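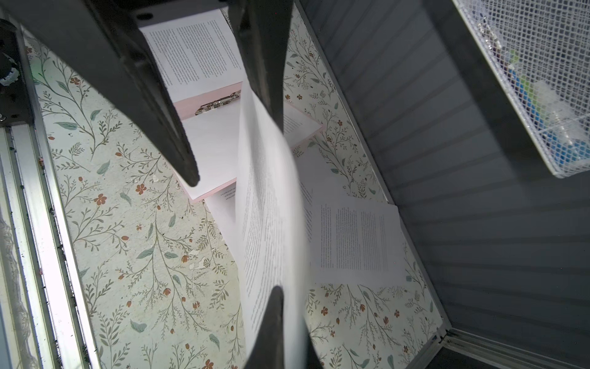
Reply added 09:14
Are the holes torn, or are the sheets coming out with the holes still whole? Please check before you do anything else with it. Torn holes are a paper problem and you can fix them with reinforcement rings. Whole holes mean the metal part isn't closing, and then no amount of sticking will help.

Ticket 661
Queue: Leslow office supplies help
Product: Paro A4 folder, pink
Site: Gastville reading room
Status: Closed

Original report
Pages are coming away from our pink folder. It holds the English reading pack on sport and the market economy, which gets borrowed most days. Some sheets stay in and others slide out when the cover is opened flat. I have put the loose ones back three times this month. The cover itself is fine, no splits along the spine. Is this a known fault and can the metal part be replaced without buying a new folder?

Customer, 09:40
Checked. On the sheets that came out the holes are whole. Two older ones have a small tear but those are not the ones that fall out. I opened and shut the metal part with no paper in it and it sounds as if it closes. With paper in, one side sits slightly proud of the other. I can get a fingernail in the gap.

Support, 10:05
Thanks. How much paper is in it? The limit for this size is 200 sheets of ordinary copier paper, and a plastic sleeve takes up more room than the sheet inside it. If the pack is near the limit the metal is held apart by the paper and will look shut when it isn't.

Please do the following.
Take everything out and put it face down in order.
Close the mechanism empty and look along it from one end with a light behind.
If there is no gap, put back half the pack and close it again.
Stand the folder on its edge, partly open, and leave it for a minute. Then lay it flat and see whether anything has moved.

Customer, 11:30
Done on the table with the flowered covering. Results:

Empty: no gap that I can see.
Half the pack: no gap. Stood it up, laid it flat, nothing moved.
Whole pack: gap is back. Stood it up and the last few sheets slid towards the opening.

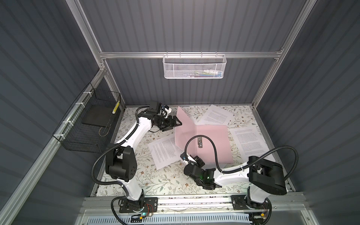 Pink folder on edge, partly open, on the flowered covering.

I also tried it with the whole pack and the sleeve taken off. The gap was smaller but still there.

Support, 11:52
That points to too much paper and not a worn part. Before we close this, please look for anything bent. The lever should come down flat with light pressure. If you have to lean on it, stop, as that is how the metal gets pulled out of the spine. Do the rivets feel loose?

Customer, 12:20
Rivets are tight. The lever comes down easily on half the pack and needs a proper push on the whole pack, so people here have probably been forcing it.

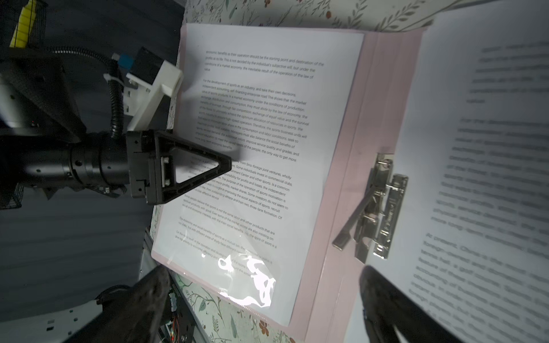
I went through the pages while it was all out. The pack had 23 sheets in it that were second copies, mostly the part about sports businesses being responsible for their own profits and losses. Somebody must have added a fresh set without taking out the old one. With those removed the lever goes down without pushing. The two torn sheets have been mended with rings. I have left the sleeve on, as those pages get the most handling.

Still to sort out: the page order. The sheets have no numbers, so I matched the last line of each page to the first line of the next. I've now pencilled a number in the bottom corner of every one.

Support, 12:41
Good. On your first question, we don't sell the metal part separately for this folder. Sproģis in town used to fit replacements but I can't tell you if they still do. You don't need one at the moment anyway.

If the pack grows again, split it between two folders. Open the mechanism with the lever and don't pull the sheets against it. Store the folder upright with the spine facing out.

Customer, 16:10
Borrowed twice since dinner time and came back with everything in it. One page was in back to front, but that was a reader and not the folder. Happy for this to be closed. Can you add a pink one the same size to our March order, for the overflow?

Support, 16:25
Added to the March order. Closing 661. Reply to this ticket if the gap comes back and it will reopen.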